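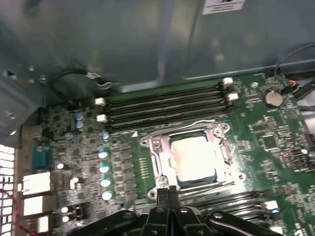 Asking prices need to come down before winter

Homes in Esdale are taking longer to sell than they did a year ago, and most of the sellers I talk to blame the buyers. I think the blame belongs with the asking price.

In September there were 109 houses and condos listed in town. Many of them had been up for more than 90 days, and plenty were still at the price they started with. 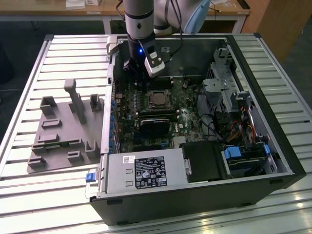
By the Prasosby Property Column editor
Nov 22, 2019

A seller who bought near the top wants to get that money back. I understand it. But a buyer looking at a three-bedroom on the Fiadzo side of the river doesn't care what the owner paid. They care what the house down the street went for, and lately that number has been lower.

The usual advice is to list high and leave room to bargain. That worked when every open house had a line at the door. Now a high price keeps people from coming at all, and the first two weeks of a listing are the ones that count. After that, buyers start to wonder what is wrong with the place.

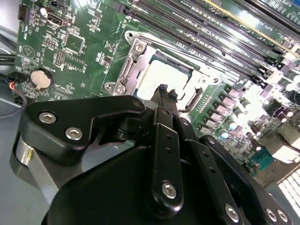

Cutting the price late costs more than setting it right at the start. The owner pays the mortgage, taxes and heat for every extra month, then often takes an offer up to 5 percent under what a fair price would have brought in the fall.

Agents share some of this. Too many promise a big number to win the listing and leave the hard talk for later. I would rather hear it at the kitchen table on day one - and I would sign with the agent who said it.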